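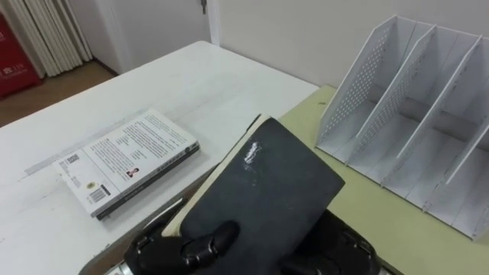

Eluned Ruddock
Staff scientist, computational biophysics

So the cluster was down again for most of June, and I finally did the thing I'd been putting off for two years - I rewrote my trajectory analysis scripts. All of them! Even the one with the comment at the top that says "do not touch, ask Otis."

(I asked Otis. Otis Yazzie left our group for a teaching job and he has no memory of writing it.)

Some background if you don't do this for a living. I simulate membrane proteins, mostly a little ion channel we call Lultar in the lab because its real name is a string of letters and digits that I still mistype. You put the protein in a box with some lipids and a lot of water, you let the atoms push each other around, and you save a snapshot every so often. Then you spend much longer than you planned working out what you've got. My last set was 33 separate runs, and the old scripts read each one from disk four times over, once for every quantity I wanted. I knew that was silly. I just kept thinking I'd fix it after the next group meeting.

The new version reads each file once and works everything out as it goes. It's 2,283 lines, down from something I'm too embarrassed to print, and the full set now finishes while I'm at lunch. Mei Nakamura tried it on her own data and found a bug within the hour - I was wrapping the box in the wrong order, so every now and then a lipid would leap clear across the membrane. Her plots looked like a seismograph. Fixed now, thank you Mei.

What I haven't sorted out is the pore radius. In half of the runs the channel narrows near the inner gate and stays that way, and in the others it wobbles open and shut. Mortimer thinks it's the starting structure. I think it's the salt. We've had this argument in the hallway, by email and once in a parking lot, and the only way to settle it is more runs, so I've put in for 64 nodes on Tornis when it comes back up. I'll probably get fewer.

I also moved my plotting over to Innes, which I like so far except for the default colors. Who picks yellow on white? If anyone knows how to set a palette once and have it stick between sessions, please tell me.

Next post will be about restart files, and how I lost a weekend to one.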